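Glass-top stove

Updated in December
By the Household Desk
203 shares | 3 comments

A glass-top stove, also called a ceramic hob or smooth-top cooker, is a cooking appliance whose upper surface is a flat sheet of glass-ceramic. The heating parts sit underneath the sheet and are not touched by the pans. Glass-top stoves are sold both as full cookers with an oven below and as separate hobs set into a worktop.

Material

The sheet is made of glass-ceramic, a material that starts as ordinary molten glass and is then heated a second time so that tiny crystals form inside it. The crystals shrink slightly when warmed while the glass between them grows, and the two effects nearly cancel out. A sheet of this kind can be hot in one place and cool a short distance away without cracking, which plain window glass could not do.

Glass-ceramic is a poor conductor of heat along its own surface. Heat from the element passes upwards far more easily than it spreads sideways, so the area between two cooking zones stays much cooler than the zones themselves. Most sheets are tinted black or dark brown to hide the parts below. White and grey versions exist but show stains more readily.

Types of heating

Radiant hobs use a coiled ribbon of metal that glows when current passes through it. The ribbon sits in a shallow insulated dish just under the glass. A thermostat switches it off and on to keep the glass below its safe limit, and this is why a radiant zone can be seen to glow and fade during cooking, even on a high setting.

Halogen hobs use lamps in place of the ribbon. They light up at once and were popular for a time, but the lamps were costly to replace and few new models have them.

Induction hobs look much the same from above but work differently. A coil under the glass produces a changing magnetic field, which heats the base of the pan directly. The glass is warmed only by the pan standing on it. Induction needs pans with a magnetic base, such as cast iron or some kinds of stainless steel.

Power

A single radiant zone usually draws between 1,000 and 2,000 watts, depending on its width. Larger zones may have two rings, with the outer one switched on only for wide pans. A hob with four zones needs its own circuit in most homes and should be wired in by a qualified electrician.

Pans

Flat bases matter more on a glass top than on gas or on an open coil. A pan that rocks or has a hollow base touches the glass in only a few spots and heats slowly. Pans should match the size of the marked ring fairly closely. Copper and aluminium work well on radiant hobs but can leave grey marks. Enamelled pans are suitable if the base is smooth, though they should never be left to boil dry — the enamel can melt and bond to the glass.
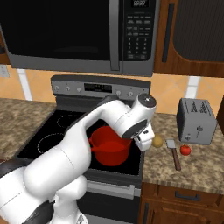

Cast iron holds heat well but is heavy, and a rough base will scratch the surface if the pan is dragged. Lifting is safer than sliding.

Cleaning and damage

Day-to-day cleaning is done with a damp cloth once the glass has cooled. Burnt-on food is lifted with a flat razor scraper held at a low angle, followed by a mild cream cleaner. Scouring powder and steel wool dull the surface.

Sugar is the main exception to the rule of waiting. Jam or syrup that boils over sticks firmly as it cools and can pull small flakes out of the glass, so makers advise scraping it away while still warm, with a gloved hand. Cracks usually come from a heavy object dropped near an edge. A cracked sheet cannot be repaired and the stove should be switched off at the wall until a new one is fitted.

See also: Cooker hood; Electric oven; Saucepan

Comments (3)

Yorath
Worth adding that the heat warning light stays on well after the zone is off. Mine takes ages to go out on the big ring.

Skumberg
The part about sugar is right. I lost a chip the size of a lentil to marmalade. Does anyone know if a small chip is safe to leave?

Beren
@Skumberg I would ask the maker. Ours told us to stop using that zone, and in the end we had the whole sheet replaced.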